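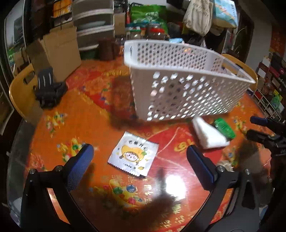
## 1/

Right, a little thread about my big spring pantry clear-out, which I've been putting off since August and finally got stuck into on 7/5/21. Settle in with a cuppa, I do go on a bit!

## 2/

The rule I set myself was that every single thing had to come out onto the dining table before anything was allowed back in. Snacks and tins and half bags of flour, the lot. I did it in batches or we'd have had nowhere to eat tea.

## 3/

I found three jars of cumin. Three! All opened, all from different years, and one of them smelled of nothing whatsoever. That one's gone in the compost and the other two have been tipped together.

## 4/

My neighbour Chaiwat Boonchu popped his head in and told me his mum keeps a list taped inside the cupboard door and crosses things off as they get used. I've tried lists before and lost the pen by day two - but I've tied this one on with string, so we'll see.

## 5/

Small loose things drive me up the wall, so all the little packets now live together in baskets. You can pull the whole basket out, have a rummage and slide it back. Much kinder on the knees than kneeling on the lino with a torch.

## 6/

Someone asked about the tall containers. They're the Nernia ones and I paid $48 for the set, which made me wince a bit, but the lids do go on with a lovely firm click and the rice one holds a whole big bag with room for the scoop.

## 7/

Labels are just masking tape and a marker. I write the use-by date on the back, where I can find it but don't have to look at it every morning (my favourite tip of the lot, pinched from Surachet Noiphan at the Goodwin food swap).

## 8/

Still to do: the top shelf, where the cake tins and the fondue set live. If anyone near Cundar would like a fondue set, orange, all six forks, please give me a shout. I can drop it round!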